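Altholm Marking-Out Board – white, matt

Brarnham Worktops & Boards
Home > Boards > Marking-out > Altholm

In stock. Collected or delivered.

Big plain white top for drawing on, laying out on, cutting card on (with a mat please, see further down). Sits over an existing table or screws to our Collumero trestles. Sold blank. You rule it how you like – squares, centre lines, whatever the job wants – and rub it off after.

Came out of a pattern cutting shop originaly. Diễm Lục wanted something she could pencil straight onto, full size, without taping paper down every time. We made her one, then another for her sister's place, then people started asking. Same board now, better edge.

What you get
Board, white both faces
Edge strip, fitted
4 corner screws and caps
One soft rubber, one cloth

Thickness 18 mm. Width 90 cm. Length to order, tell us in the notes box at checkout. Longer ones come in two pieces with a joining strip and you will feel the join under a pencil, so think about where you want it.
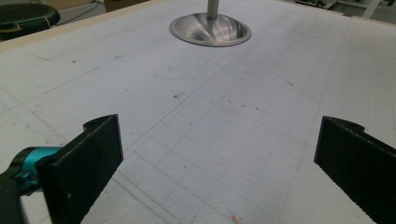
Pencil takes well on the Altholm. HB or softer, light hand. A ruled grid stays faint enough to work over and you can still put freehand curves across it without the two getting muddled, as on the top shown. Look along it from low down and the far lines go very pale, so if you work from one end only, rule that far part a bit firmer. Surface is matt with a slight mottle. Not a gloss whiteboard, don't order it as one. Dry-wipe pens will stain, we've tried the lot.

Cleaning
Soft rubber first. Then damp cloth, drop of washing up liquid, dry it off. No scouring pads – they polish the surface and pencil skids on the shiny patch. Old lines that won't shift, leave the damp cloth on for a few minutes and go again. Biro is permanent, sorry.

Cutting
Mat underneath, always. Knife marks fill with graphite and then you have that line for ever.

Heat
No irons, no glue guns laid down hot. Mugs on a coaster.

Both faces are the same so when one side gets tired take the screws out and flip it. Two people for the longer lengths.

Delivery
Flat, wrapped, on a pallet. Driver brings it to the door and no further. Check the corners before you sign, write "damaged" on the sheet if they are and ring us same day. Cut lengths can't come back unless faulty.

Goes with
Collumero trestles, pair
Nghiêm steel rule, long
Edge strip, spare, by the metre

Trade accounts – ask for the September list, the prices on the old one are wrong. Stock code 1906, quote it if you phone becuase there are two white boards and the other one is for shelving.

Page updated 13/08/2025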